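How to map the temperature of a small storeroom

I love a mapping job. You go in thinking you know a room, you leave a handful of loggers in it for a week, and it tells you all sorts of things you would never have guessed from the one thermometer by the door. It's also well within reach of a small team with a modest budget, so please don't be put off by the long words in the guidance!

These notes cover a room that has to stay between 15 and 25 °C, the sort used for medicines, test kits or lab supplies. Fridges and freezers need a slightly different approach, and I'll leave them for another page.

Before you start

Draw the room. A pencil sketch is fine as long as it has the door, windows, heaters, vents, lights and every shelf on it. Write the height of each shelf beside it. Milagros Insaurralde, who taught me most of this, also marks which way each door opens, and I've copied her ever since.

Check the calibration certificates for your loggers. Each one should cover the range you're measuring, with at least one point near each limit, and should still be in date when the study finishes. If you have a spare logger, get that one calibrated too — you will want it the moment a battery dies. 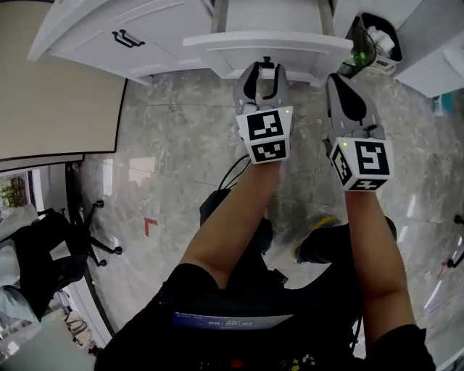 Choosing where the loggers go is the fun part. Start with the eight corners of the space where stock is kept, four low and four high, then put one in the middle. After that, add the places you're suspicious of: beside the heater, under the air vent, next to the door, on the top shelf below a light. Closed storage needs its own loggers, and people forget this all the time. A white cabinet with a drawer and a black bar handle looks harmless enough, but air moves slowly behind a closed front and the inside can lag well behind the room. Put one logger in the drawer and another just outside it at the same height, and compare the two later on.

Number every position on your sketch, and write the logger's serial number next to it. Do it as you place them. I once tried to do the lot from memory over a cup of tea and had to start again.

Setting up the loggers

1. Set all the clocks from the same computer. A few minutes' difference makes door openings very hard to read.
2. Choose a reading every 5 minutes. It's often enough to catch a short spike and still gives you a file you can open.
3. Use a delayed start, so that the loggers have time to settle before the first reading.
4. Fix each one so that it hangs in the air. A logger pressed flat against an outside wall measures the wall.
5. Put a small label on each one asking people to leave it alone, with a phone number.
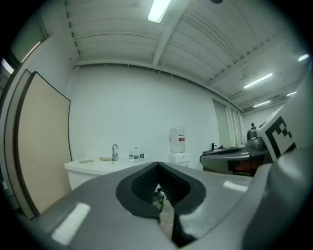

White corrugated metal ceiling panels on steel beams, seen past a gray gripper.

Look up before you settle on the high positions. Warm air gathers under a roof, and a sheet metal roof can heat up quickly on a sunny day, so I like at least one logger as high as the stock will ever go. Adom Yakubu uses a long pole with a hook on the end for this, and it is a joy to watch.

Running the study

Seven full days is a sensible length for a room, as it takes in both working days and the weekend. Let people work as normal. If the room is usually half full, map it half full, and note how much stock was in there. Keep a simple diary by the door for deliveries, power cuts and anything else out of the ordinary.

Plan on doing it twice, once in the hottest part of the year and once in the coldest. November is a good time to book your winter study in and send the loggers off for calibration.
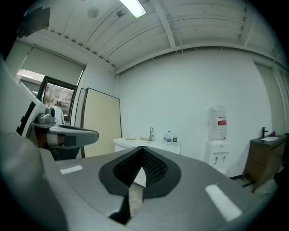
Gripper with a black V-shaped jaw opening, pale speckled floor below.

Reading the results

Download everything and keep the raw files untouched. Work on a copy. For each position find the lowest, highest and average reading, then put all the lines on one chart. Look for the line that sits above the others and the one that sits below. Those are your hot and cold spots, and they are where your permanent probes should go.

If a position went outside the limits, check the time against your diary first. A ten-minute peak during a delivery needs a different answer from a shelf that is too warm every afternoon. Moving stock off that shelf is often the cheapest fix going.

Write it all up with the sketch, the certificates, the chart and the diary. Then map again whenever you move the shelving, change the heating or fit a new door.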